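Dish Rack and Utensil Holder: Your Questions

Joyce Shemweta and Neema Kaijage answer the questions we receive most often at Cillunlow. Last update: December 20, 2022.

Where do I put the rack if I have only one table?

Put it at one end of the table, and keep the other end free for work.

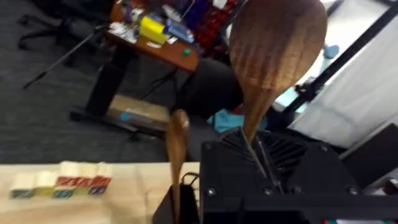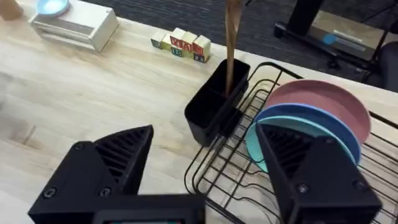
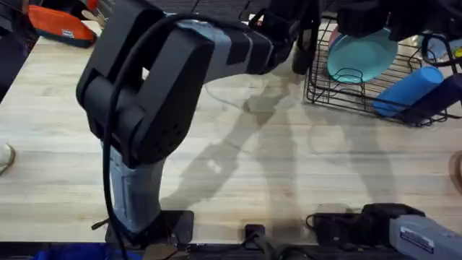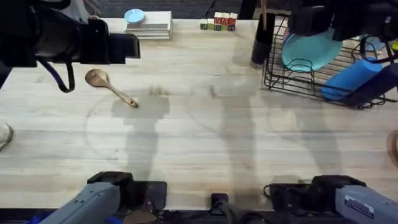

Can plates of different colors and sizes stand together?

Yes. Stand them upright, one behind another. Put the largest at the back, so you can see all of them.

Do wooden spoons go in the rack?

We advise to keep them in the utensil holder. Wipe them first with a dry cloth. A long spoon can make a light holder fall, so please turn it with the heavy side to the wall.

How should I place cups?

Upside down is best. A cup on its side can keep some water inside.

My rack has a rust spot. Can I exchange it?

Please write to Pendo Mushi within 7 days after you receive it, and attach 2 photos of the spot.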